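Eduardo Frade has been taking computers apart for money since before most of his customers owned one, and he does not believe in resale value. "People tell me their old desktop is worth something," he says. "I ask them, to who?"

I'd come to Gellwood to talk about Skandalier, the parts-recovery workshop he runs out of a unit on the Tama road, and to ask whether pulling hard drives out of dead office machines does anyone any good. I had my doubts. The sign outside promises a "second life for every drive", and I've read enough of those to get itchy.

Frade hates the sign too. "Every drive! Of the last 790 that came through, 113 were scrap before we'd finished the paperwork. I wanted to paint over it in July. I was outvoted."

He is happier talking about cases. The ones he likes have a metal cage with blue plastic latches, so a drive comes free without a screwdriver. The ones he doesn't like are most of the others.

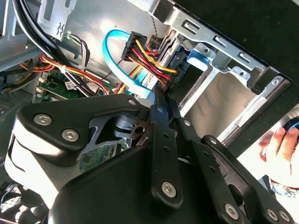 "You do the cables first," he says. "Data, then power. Everybody wants to grab the drive and yank, and then they've bent something and they bring me a drive with a cracked socket and ask if it's recoverable. Well, it was."

I ask whether this isn't just slow. A shredder would get through the lot in an afternoon. He shrugs and says a shredder is fine if you like buying new drives, and that the people who sell shredding by the tonne aren't neutral on the question. Neither is he, I point out. He grants me that one.

Once they're out, the drives and their plastic bits are supposed to go on a rack. The plates are grey, with raised holders in different shapes, drawn up by a small outfit called Gentile and printed to order. Frade paid $665 for the first batch and still sounds sore.

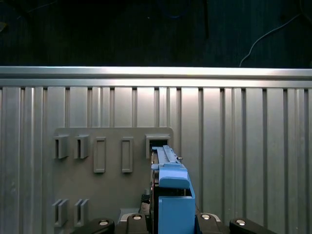

A blue plastic part going into the holder at the upper right of the plate.

"Do I need a special rack? I had milk crates. The milk crates worked." He thinks about it. "They worked, except you'd put your hand in and come out with the wrong one. So fine, the rack is better. It isn't $665 better."

What he won't do is promise anything about the contents. Customers ask if their data is safe, and he tells them that a drive sitting in a holder is as safe as the building it's in. Wiping is a separate job with a separate form. He has seen the colour leave people's faces when they learn the old machine went to the kerb with nine years of tax returns on it.
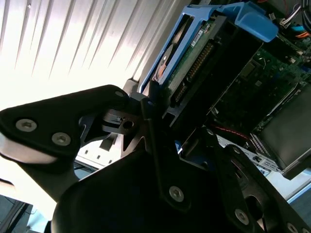 The circuit board worries him more than the casing does. "That's the side everyone puts their thumb on. Hold it by the edges, or leave it in the carrier. The carrier's there, use it." He doesn't go in for wrist straps and says so at some length - I've spared you most of it - but he is strict about thumbs.

So does the second life exist? Frade charges $25 for a tested drive and says the buyers are mostly hobbyists and one dental office. Twenty-five dollars for a drive with an unknown number of hours behind it doesn't strike me as a bargain, and I tell him so. He says he prints the hours on the label. I ask how many buyers read it.

"Some," he says. "The dentist does."
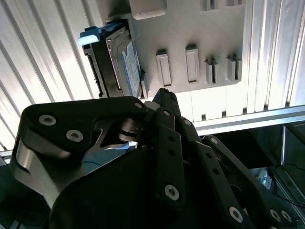
Gentile, reached by email, took a different view of the milk crates, writing that a drive which rattles around in a box for a month has been tested all right, only by the wrong method. The racks have since gone up in price.

Frade read the email over my shoulder and asked me to forward it. He wanted to check the bit about the price.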